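Tokness Petition and Hearing Desk – Set-up Guide for District Offices

Section 4. Opening a public comment period

Read section 3 first if you haven't made your office account yet. You need clerk rights for all of this. Deputy clerk is fine too, except step 9.

1. Sign in and pick your district from the menu top right. If you cover two districts, check twice. Comments filed under the wrong one can't be moved, only exported and re-entered by hand.

2. Go to Hearings, then New Notice. Type the bill or ordinance number exactly as printed on the council agenda, dashes and all. Search is picky about dashes.

3. Paste the plain summary. Limit is 100 words. Anything past that gets chopped without warning, so paste into a text editor first and count.

4. Set the comment window. Default is 30 days. Charter amendments and redistricting maps need 44, and the system does not know this – you have to change it yourself.

Caution: once the first comment is in, the window can be made longer but never shorter. Gregor Cairns in the Bermúdez office found this out in February and had to run a budget notice the full stretch.

5. Choose who can comment.
Residents only – checks address against the voter roll and the utility list.
Open – anybody with an email.
Invited – for advisory boards. Rarely used.

Note: Residents only will turn away renters who moved in the last couple months. Leave the "send to clerk for review" box checked so they land in your queue and don't just get an error.

6. Languages. English and Spanish come on by default. Vietnamese has to be requested from Chiến Nông, allow a few working days. Don't run the notice text through a free translator and paste it in. We had one office do that and the word for "hearing" came out as the one for ears.

7. Moderation. Set it to Hold or Post. Hold means every comment waits for a person. Post means it goes up right away and gets pulled later if flagged. Council rule is Hold for anything touching a named employee or a lawsuit. Otherwise your call.

Do not delete comments because they're rude. Rude is allowed. Threats, home addresses and ads are not. Mark them Withheld, pick a reason, and they stay in the record for the council's attorney.

8. Preview on a phone. Most residents come in that way and long titles wrap badly. Keep the title short.

9. Publish. Head clerk only. A confirmation goes out to the council list and to the newspaper of record. If there's no confirmation after 11 minutes, the mail relay is probably stuck. Call Nilton Ospina, don't hit Publish again or you wil get two notices with two separate comment piles.

10. Print the posted notice and pin it in the lobby. Yes, still required. Paper copy must show the time it was put up, initialed.

Paper comments

Letters and forms dropped at the counter get scanned the same day. Stamp first, then scan, then file in the Dendier box by bill number. Type in the name and the position (for, against, other) and attach the scan. Don't retype the whole letter, and dont fix spelling.
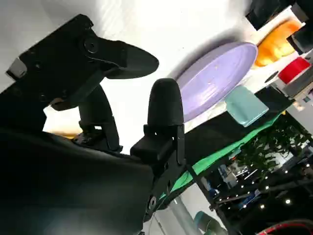 Section 5. Closing the period and sending the packet

1. Window closes at 5 p.m. on the last day, automatically. Counter closes same time. Anything stamped before that counts even if the scan goes in later.

2. Clear the review queue before you run the packet. Unreviewed comments are left out and the cover sheet won't mention them.

3. Run Packet, choose Full. The short version drops attachments and council members have complained.

4. Send to Duván Ayala for maps and zoning, Duván Yupanqui for everything else. Check the last name – autofill likes to guess.

5. If a petition came in through Gamamach, the signatures arrive as a separate file. Add it by hand under Attachments, last.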